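4. Asking Rents and Time on Market

4.1 What we pulled

Listings from two sites, Fakby and Sekedus. Both cover the Bredstead metro, apartments and small rental houses, no short-term stays. After dropping duplicates we had more than 2,000 listings. The last pull was 28 January 2023. The first was in October, so this is one fall and part of one winter, no summer at all. Spring and summer are when most leases turn over here, so the results should be read as off-season numbers.

Duplicates were messier than expected. Same unit, two sites, different rent. When that happened we kept the lower rent. Georgiou (Senad Georgiou, who did the matching by hand) tried keeping the higher one as a check and the ranking of the neighborhoods did not move. Unit numbers were missing from a lot of the Sekedus ads, so some matches rest on the street address and the number of bedrooms. Probably a few wrong ones in there.

4.2 Rent cuts

We count a cut any time the asking rent goes down between one weekly pull and the next. Typos in the listing (a dropped digit, mostly) were fixed where it was obvious and thrown out where it wasn't. A free month or a waived deposit is not counted as a cut, even though for the tenant it is much the same thing. Fakby has a field for move-in specials and Sekedus doesnt, and mixing them would have made one site look cheaper for no good reason.

Cuts of less than 5 dollars were dropped too. These look like software nudging the price up and down, mainly in the larger buildings run by Popescu.

4.3 Time on market

Days from first appearance to last. A listing still up at the final pull is treated as censored. The median was 40 days for units with at least one cut. Units with no cut went faster, but that is partly built in: a unit that rents in its first week never has time to be cut. The survival model in the next section deals with this, the raw medians do not.

Older houses on the east side sat longest. Asking rents there were set close to the new buildings downtown, with no parking and often no washer. Owners were slow to come down. Small landlords in general cut late and cut once, while the bigger managers cut early and in small steps. Same pattern on both sites and in every bedroom class we had enough listings for, though the three-bedroom group is thin and we would not lean on it.

Figure 2. Black cylindrical cap with a white block directly under it, close view.

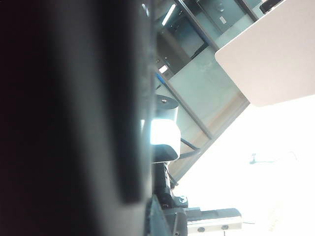

4.4 Limits of the listing data

Asking rent is not signed rent. We have no leases, so nothing here says what tenents ended up paying.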